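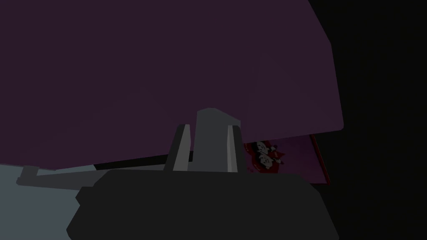
Wrist view from a simulated episode: gripper fingers close beneath a purple surface.

Sat 16 November

The Olier Demonstration Set supplies simulated two-arm manipulation episodes to laboratories and companies that train robot control policies. Each license covers 4000 episodes, recorded by trained operators in rendered rooms, together with the joint positions and gripper commands for every time step.

Wrist and head views are stored as separate streams on a common clock. Customers may request either stream alone. Lighting, wall colors and floor textures are varied between rooms, and dark areas are left as rendered.

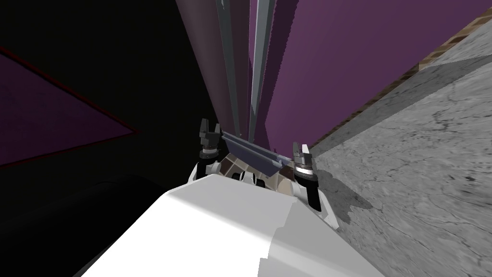

Hema Joseph

The head view looks down over the white body of the robot, with both grippers open and a long gray bar between them. Episodes of this type are intended for learning systems that must relate the position of one arm to that of the other.

Operators complete a practice period before their work is accepted. Every episode is replayed by a second operator, and almost 30 hours of rejected material is offered separately for research on failure detection.

Delivery is by download or on disk. Support is included for 3 months from the date of delivery. Orders for custom rooms placed now will be filled in February.

Shares: 4 | Comments: 3

Related items
Ullby Teleoperation Station
Skendix Episode Viewer
Pillai Labeling Service, annual plan
Olier Demonstration Set, single-arm edition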